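The school crossing saga, part whatever we're up to now

So I went to the council meeting in Tonunthorpe last night, and I have thoughts. Grab a cuppa, because it's a long one.

If you're new around here, my two kids walk to the primary school on Brarkine Road, and for most of this year there's been no crossing supervisor in the afternoons. Mornings are fine. Afternoons you get a faded zebra crossing, a sign with a bent pole and whatever luck you brought with you.
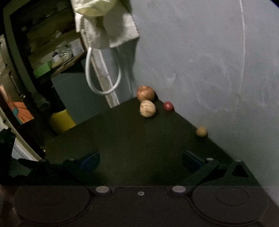
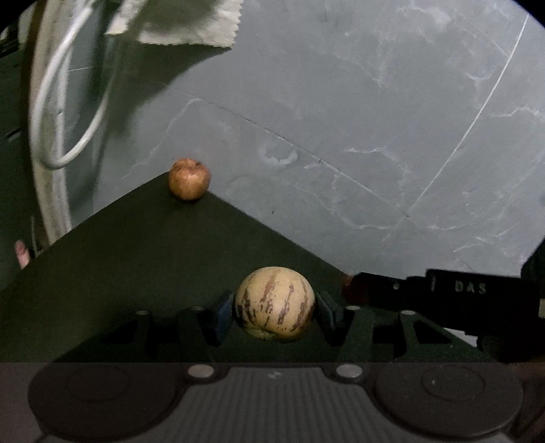 Anyway, the meeting. It was meant to start at 7 and kicked off closer to half past, by which time all the decent chairs were gone and I was wedged in beside the urn. The crossing was item 13 on the agenda, after a very long discussion of the boat ramp at Prindus (I now know far more about boat ramps than I ever wanted to).

When they finally got to us, Stela Bratu spoke for the parents and she was terrific! She'd brought the petition, 590 signatures, and she read out a few of the comments people had left with theirs. One was from a grandmother who drives across from Cozma every afternoon just so her grandson doesn't have to cross on his own. You could have heard a pin drop.

Then came the council's reply. Their position is that the road doesn't qualify for an afternoon supervisor because the traffic count came in under the threshold. Fair enough, rules are rules, but guess when they did the count? July. In the school holidays! I nearly fell into the urn.

Normunds Ķēniņš, who chairs the roads side of things, did at least look embarrassed when Stela pointed this out. He said he'd "take the timing on board" and ask for a second count during term. No date for it, mind you. Someone up the back called out asking when, and he said it would depend on staff availability, and there was a bit of a groan from our side of the room.

I get that councils don't have endless money. My rates notice tells me all about it every quarter. But the same meeting waved through new planter boxes for the main street without a single question, and I sat there thinking, surely a person in a hi-vis vest for an hour a day can't be that much harder to pay for than a row of petunias? I like petunias! I'd just like my daughter to get across the road as well.

The other thing that bugs me is the 40 zone. It finishes 200 metres short of the crossing if you're coming down from the roundabout side, so drivers are putting their foot down exactly where the kids are stepping out. I asked about that during public questions (my voice went all wobbly, I hate public speaking) and was told signage is a state matter. So I've written to the state. I'll put their reply up when I get one.

In the meantime a few of us are walking the kids over in a group. We meet at the side gate by the bike racks, 3.10 if you can manage it, and anybody's welcome to tag along. If you want to add your name to the letter about the second count, leave a comment or grab me at pick-up. I'm the one with the green pram and the dog who hates scooters.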